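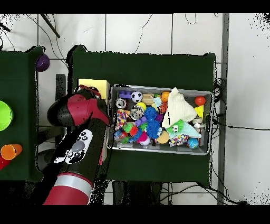 Small toys together in one bin, before sorting

How to sort a mixed bin of small toys

A bin that holds balls, blocks and soft toys all at once soon gets too full to find anything in. This method takes one session and needs a clear bit of floor, a few bowls and a damp cloth.

1. Lift out the large fabric pieces first. Knitted items and plush toys take up the most room and hide what is underneath. Put them in a pile for the wash.

2. Take out the balls next. Keep smooth balls and spiky ones apart, as the spiky sort pick up fluff and need rinsing in soapy water.

3. Collect the blocks. Studded building blocks go in one bowl, plain wooden pieces in another. Wipe wood with the cloth and don't soak it.
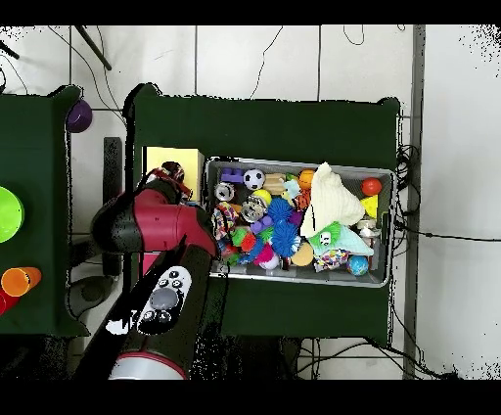 Blocks along the top of the bin, spiky balls in the middle

4. Check beanbags and anything knitted for loose seams. Mend or throw away.

5. Wipe out the bin and let it dry. Put the heavy things back first, then the balls, with the soft toys on top.

Leave a hand's width free below the rim – if it won't all fit, start a second bin. I use the Mamix storage tub, 70 cm long, for the overflow.

Uwe Schmieder, February 2024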